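Zimilley Tabletop Demonstrations
Data card, version of 03/04/2024
Maintained by Ok-hee Pyo and Chae-won Seok, Stanemdale

Summary

Zimilley is a set of 800 demonstrations of household tidying on a tabletop, recorded by remote control. The operator holds a pair of handles and the arm copies the movement. Of the 800, 776 passed review and are in the main folder. The rest are in "rejected", with a short note for each.

What is recorded

Each episode holds wrist camera video, joint positions, gripper opening and one line of text giving the instruction. Episodes last up to 73 seconds. Cloth, shoes and small boxes often share the table, and only one of them is named in the instruction.
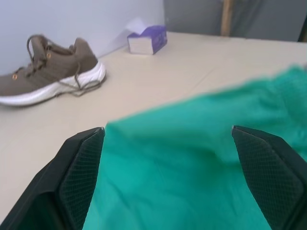
Wrist view: teal-green cloth between the fingers, brown sneaker and tissue box further back.

The cloth episodes are the hardest to copy. Operators were asked to approach slowly, close on a fold and lift before moving sideways. They did not all do this in the same way, and we have not tried to even out the differences. If you want a single style, filter on the "operator" field.

Known problems

Gripper opening is missing from 71 episodes recorded in August, before the logging fix. The video and joint data for these are fine.

Objects near the back of the table are often out of focus in the wrist view. Do not rely on reading print from packaging.

Instructions were typed by the operators and contain spelling mistakes. "Trainer" and "sneaker" are both used.

Loading

Use the Drorkitness reader, or open the episode files directly. Field names are listed in fields.txt. Send corrections to Chae-won Seok with the episode number.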